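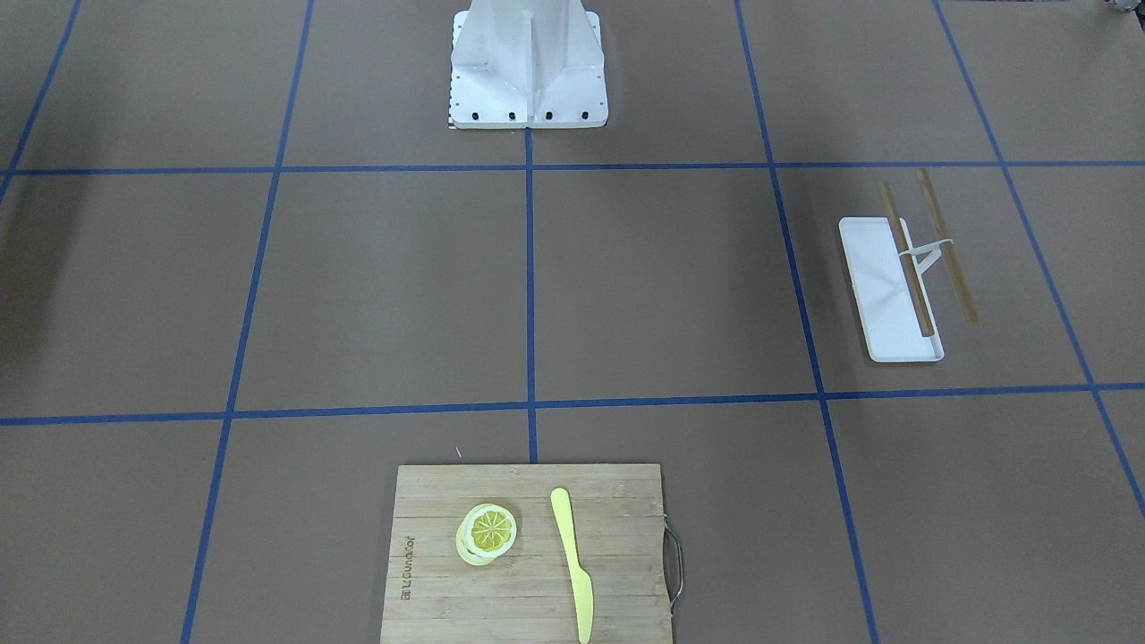 Bamboo board with the wire handle on the right side and the branding on the left.

Kolley Bamboo Cutting Board with Wire Handle

I have a soft spot for a plain rectangular board, and this one got me as soon as it came out of the carton. It's bamboo, a nice light tan, with the seams running in strips so you can see how it was put together. The name is burned into the wood instead of printed on, so there's no sticker to pick off with a fingernail!

The handle is what sold us on carrying it. It's a loop of bent metal wire that sticks out from the side, shiny gray, and you can get your whole hand around it even when your fingers are covered in onion. Tania Gamage does most of the cooking at our Plilbridge shop and she hangs hers on a hook by the stove - it saves the space behind the faucet where her old board used to lean and get dark along the bottom.

What it's good for

Bread, fruit, herbs, cheese, a pile of carrots. It makes a lovely serving board too, handle toward whoever is passing it. I'd keep a separate board for raw chicken, but I say that about every board we sell.

Bamboo is harder than a lot of people expect. You'll hear it when you chop. If you use very thin Japanese-style knives you may end up sharpening a bit more often, and for those I'd point you to the Mollah end-grain board, which is softer (and heavier, and costs more).

Looking after it

Wash by hand with dish soap and warm water, both sides, then dry it with a towel and hang it up or stand it on edge. Keep it out of the dishwasher and don't leave it soaking in the sink. Wipe the wire down too, especially where it meets the bamboo.

Before first use, rub in some food-grade mineral oil and leave it for up to 72 hours if you have the patience. Overnight is fine. After that, oil it whenever it starts to look pale and thirsty. We stock the Callar board oil in the 100 ml bottle, and a little goes a long way.

Stains from beets or turmeric usually lift with coarse salt and half a lemon. Old knife marks can be sanded out with fine paper, going along the strips, and then oiled again.

Ordering

Sold singly or in a set of 4. The set ships in one box with paper between the boards. Color varies from board to board and the strips never line up quite the same way, so if you want a set that matches closely, put a note on the order and Jahangir Siddiqui will go through the shelf for you. He enjoys it.

Next delivery is due in September. You can order ahead now and we'll ship when they land.

Page updated Aug 5, 2019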